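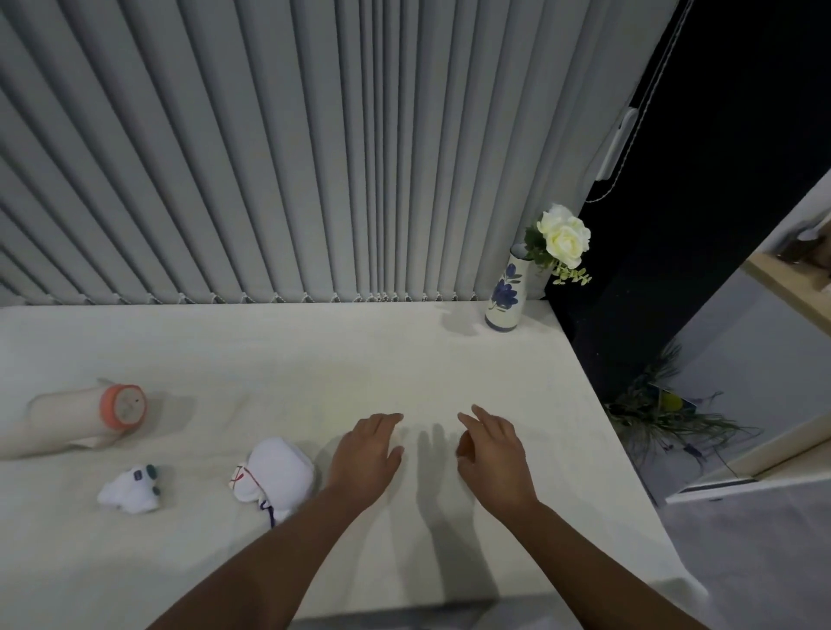
The Lurkeldale drawstring pouch

June 24, 2020
By Gizella Balogh

I started sewing the Lurkeldale because I was fed up with small soft things ending up at the bottom of big bags. Keyrings, plush toys the size of a plum, earphones, the odd lip balm. Everything came out covered in fluff and biscuit crumbs! I wanted a pouch that would close properly, wash easily and not look like it came free with a pair of shoes, and after a lot of fiddling (and one very sulky overlocker) I've got one I'm happy to put in the shop.

The fabric is a soft white cotton with a bit of line drawing on it in pink. It's quite a faint print and I've kept it that way on purpose, as the bolder one I tried first looked like wrapping paper. The cord is purple. I did sample a cream one and it vanished against the cloth, so you spent ages hunting for the ends. The purple you can find in the dark of a rucksack, or near enough.

There's one cord and it runs through a single channel, so you pull it to shut the neck and tug the gathers apart to open it. The ends are left long so you can knot them, tie a bow or hang the pouch off a hook.
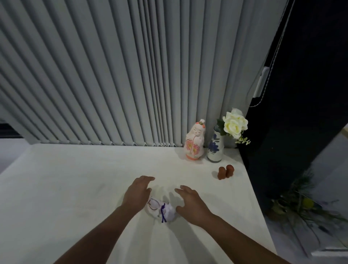 I get asked a lot about how full you can stuff it, and my answer is fuller than you'd think, but leave a bit of slack at the neck or the gathers won't sit flat. A small plush toy goes in nicely if you put it in feet first. Anything with a big round head wants the next size up, which I hope to have ready in July. Please don't put keys in loose, they do poke at the seam.

Weight limit: 300 grams. It'll hold more on a good day, but that's what I'm comfortable promising.

Washing: cool, inside out, with the cord pulled right open. I've had mine through on a mixed load and the purple didn't run, though I'd keep it away from your best white shirt for the first go. Dry it flat. You can iron the body of the pouch but go round the channel, it puckers if you press it.

Each one costs £9 and comes folded flat. If you'd like a longer cord, put it in the order note and I'll cut you one at no extra charge. Item number is 433, handy if you're emailing me about it (I have several white pouches on the go and I will muddle them up otherwise).

I can't do names or embroidery on these, sorry. The cotton is too fine and it drags.

You may also like
Chuang round-bottomed pouch, lined
Stivetti ribbon, navy, by the metre
Karier shoulder bag, medium
Spare cords, all colours

Comments

Takeshi Minami
Bought two of these for my daughter's little animals and she's already put my dice in one. Cord is a good length. Would you do a green one?

Gizella Balogh
Dice are a lovely idea! I've got green cord but no green cloth yet. I can swap the cord for you if that helps, drop me a line.

pebblewick777
Does the pink fade? Mine will be living on a windowsill.

Gizella Balogh
I haven't had one in full sun long enough to say, so I'd rather not promise. Maybe turn it round now and then?

pebblewick777
Fair enough, ordered anyway.

M.
Any idea of the measurements for the bigger size? Want it for a plush with very wide ears.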